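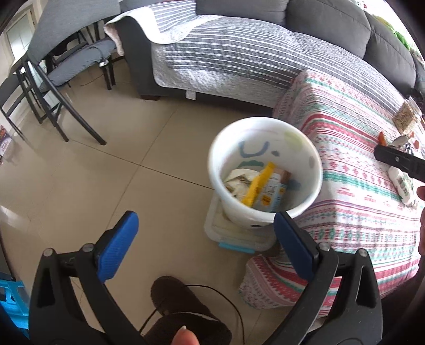

Fig. 5. Handheld gripper with textured blue finger pads, with a white plastic cup between them. Photo: Ernő Juhász.

3.2 Bonding of the porous alumina layer to the steel carrier

The joint between the alumina layer and the steel carrier is the weakest place of the whole part, and for this reason we studied it separately from the wear behavior. When the part cools after brazing, the steel shrinks more than the ceramic, and a residual stress remains near the edge of the joint. In the first series, which was prepared in the Tóth laboratory, most of the cracks started at this edge and went into the ceramic parallel to the joint. Only a few specimens failed in the braze itself.

To lower the stress we introduced a soft interlayer of copper foil. The foil was cleaned in acetone, dried in air and put between two sheets of active braze. The stack was then heated in vacuum under a small dead weight. We tried also a nickel foil, but it reacted with the titanium of the braze and the wetting of the alumina became poor, so the nickel series was stopped in February and is not discussed further.

In total 128 specimens with copper foil were tested in shear. The test fixture was the one described in Section 2.4, with the corrected alignment of the lower jaw. The scatter of the shear strength was smaller than in the series without foil, but it was still larger than we would like for a design value. The fracture surfaces show two types of failure. In the first type the crack runs inside the alumina, some pores deep under the joint. In the second type it runs along the reaction layer, and here the surface looks smooth and slightly gray. The second type was found mainly in specimens from the outer positions of the furnace, where the temperature was lower than at the center.

Thermal cycling was done at the Peltotstead site on a separate set of parts. The cycling was ended after 728 cycles, when the heater had to be replaced. Up to this point no part had separated completely - however, dye penetrant showed short edge cracks in several of them. We can not say if these cracks were growing slowly during the whole test or if they appeared early and then stopped, as the parts were inspected only at the end.

The elastic model of Olley and Cerlow predicts the highest stress at the free edge, which agrees with the position of the cracks. It does not include the plastic flow of copper, and therefore it gives too high values for the parts with foil. A mesh of 3,850 elements was used for our own calculation, with a finer division near the edge. Making the mesh finer again changed the peak value but not its position, as is usual for a stress singularity. We therefore compare only the average stress over the edge region, and this quantity is used in the next section for the choice of foil thickness.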